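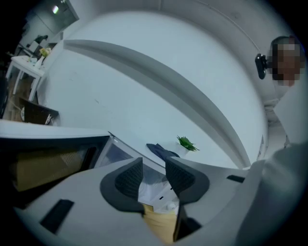 February, 7 am, before anyone in.

Desk reset, office side. Carrying on from last entry, still on the white table by the curved wall. Aim is to get the top clear enough to wipe end to end and keep it that way for the Cleststead visit.

Navy cloth - still in a heap on the table. Decide: rag or keep? It's the good one from the Prakeo pack so keep. Wash cold, no softener (softener leaves a film, learned that on the monitor wipes). Fold in quarters and hang over the rail under the sink. Not back on the table!!

Plant - small spiky one, white pot. Stays. Water 60 mL, every 2 weeks, no more than that over winter. Somebody has been topping it up out of their water glass, soil was like porridge last month. Put a note on the pot. Turn it a quarter each time you water. Leaf tips need a trim if they brown off, use the little scissors from the first aid drawer and PUT THEM BACK.

White pot on a white table is easy to knock. Want a coaster or saucer under it, something dark. Cork would do. Check the box of leftovers from the Markcombe fitout before buying anything.

Wipe down: warm water, drop of dish soap, well wrung. Then plain water, then dry. Tried the Hashmi spray on the far corner a while back and it went streaky, colour looked a bit yellow in the afternoon light. Did not rub out first go. Went over it with bicarb paste, came up OK. So no Hashmi on the tabletop, fine for the glass.

Curved wall - faint scuffs here and there, magic sponge, light pressure only. Paint is the eggshell stuff and it goes shiny if you lean on it. Touch-up tin is in the store room, top shelf, lid is not on properly so check for skin before stirring.

Cardboard goes flat in the bin by the loading door. Not the blue bin, thats paper only now and they left it behind last collection.

Times, for whoever does this next - clearing 7 min, wiping 7 min, wall not started. Drying is the slow bit if the cloth is too wet.

To get:
saucer or coaster, dark
sponges, the 2 pack
labels for the plant note
100 mL measuring jug so the watering isnt guesswork

Still to sort - where do the spare cables live. Moved them to the grey tub for now. Tub wants a label too. Also the table edge on the window side feels rough, run a finger along it before putting sleeves anywhere near. Might be just old tape glue, try eucalyptus oil on a bit of paper towel tomorow and write down what happens.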